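Small hotels should give us back the kitchen.

I mean the shared one. Down the hall, two burners, a sink, a drawer of forks that don't match. Every family place I stayed in as a kid had one and now they're all gone, turned into a "wellness corner" or a locked door with a vending machine next to it.

Just got back from Stilley. Second time there. The guesthouse is lovely, no complaints about the bed, the view, or Begoña Pacheco who runs the desk and knows every bus driver by name. But the kitchen I remembered from last time is a breakfast room now. Open till ten. After that, nothing. You want a cup of tea at four in the afternoon, you walk down 200 steps to the square and pay for it.

I asked why. Insurance, cleaning, guests leaving pans. Fine. Real reasons. Still think it's a mistake.

A hotel breakfast is one meal. People who stay a week - and a small town needs people who stay a week - can't eat out every night. Not with kids. So they book an apartment instead, and the hotel loses them, and then the owner complains about apartments. Do-yoon Oh made the same argument to me over the phone and he manages 2 places in Trurkatik, both with kitchens, both full through December. He charges a small cleaning fee. Nobody minds it.

And you meet people. I met Yi-an Kwak over a sink at a hostel in Stostisden, arguing about salt. We have traveled together twice since. Never met anyone at a buffet, you just stand there waiting for the toaster.

It doesnt have to be fancy. Two burners. A big pot. A shelf where you can leave what you didn't finish for whoever checks in next. Put a sign up about the pans.

I'd pay extra for that. I'd pay more then I would for a robe, anyway.

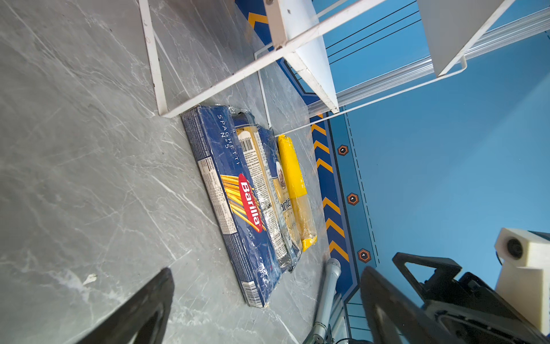

*Spaghetti no. 5 and company. Dinner for a long stay.*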